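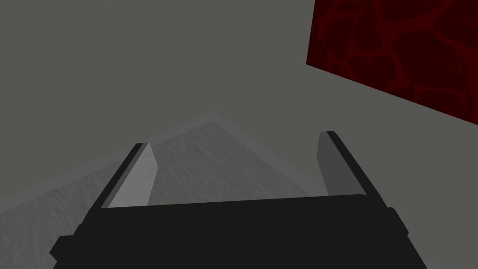
Lornholm wool felt underlay for wood floors

The Lornholm underlay is a pressed wool felt which is laid under floating wood floors. It makes the steps quieter in the room below and it takes away the hollow sound that many people dislike in a new floor. We make it in our own workshop from sheep's wool that is too coarse for yarn. There is no glue inside the felt. The fibers are held together by needling only, and for this reason the edges can look a little uneven when you open the roll.

Thickness and rolls

The standard felt is 2 mm thick and weighs 950 grams per square meter. A roll is one meter wide and gives you 40 square meters. When we pack a roll it stands 43 cm high on its side, so it goes through a normal apartment door and fits in the back of most cars with the seats down. Please lift it with two persons.

Customers ask us often for a thicker felt. We understand the wish, but under a click floor a thick and soft layer lets the boards move too much, and after some time the joints begin to open. If your subfloor is very uneven, it is better to level it first. For floors that are glued down completely we do not recommend the Lornholm at all. Please look at the Frei cork sheet in that case.

Where it can be used

Living rooms, bedrooms, hallways and home offices are all suitable. The subfloor may be old boards, chipboard, dry screed or concrete. On concrete you must always put a moisture barrier under the felt, also on upper floors when the building is new. We do not deliver the barrier with the roll because the right type depends on your house, and your flooring dealer can advise you.

We do not sell the felt for bathrooms or laundry rooms. Wool can take up moisture from the air and give it back without harm, but it should not lie in water. Over heated floors it is possible to use it, but the heat will come more slowly into the room. Ask the company that installed your heating before you order.

Laying the felt

Open the rolls the day before and let them rest flat in the room. The felt was under tension in the roll and it becomes slightly shorter when it relaxes. Vacuum the subfloor well, and pull out or hammer down old nails.

Lay the strips at a right angle to the direction of your boards, edge against edge, without overlap. An overlap can be felt under the foot later. Keep the same gap to the wall that your floor maker asks for. You can cut the felt with large scissors, or with a knife along a steel ruler – a fresh blade makes a big difference. The strips can be joined with paper tape, but on a rough subfloor they usually stay in place without it.

Walk on the felt in socks if you can. It is not weak, but small stones from shoes press into it and are difficult to find again.

Smell and color

The felt is not dyed. It comes in gray, brown or a mix of both, depending on the wool of the season, and two rolls from the same order can look different. A new roll smells of sheep. The smell is stronger in damp weather and it is mostly gone after about a week in an aired room. The wool is washed and treated against moths before needling. If you are sensitive to wool, ask us for a sample and keep it in your bedroom for some nights before you decide.

Ordering

We sell full rolls and also cut lengths from one meter. Cut lengths cannot be returned. Full rolls can be returned if the paper band is still closed. Samples in postcard size are free, and you only pay the postage.

The workshop is closed for two weeks every April, when we clean the needling machine. Orders that come in during this time are packed in the order they arrived – please plan for it if your floor layer has a fixed date.

Questions about subfloors and quantities go to Svenja Bachmann. For samples, invoices and delivery to islands please write to Dagný Ingvarsson. It helps us if you send a simple drawing of the room with the measurements, and the name of the floor you want to lay.

Page updated 22 August 2025

Contact | Delivery and returns | © Prodow Floor Materials | Back to top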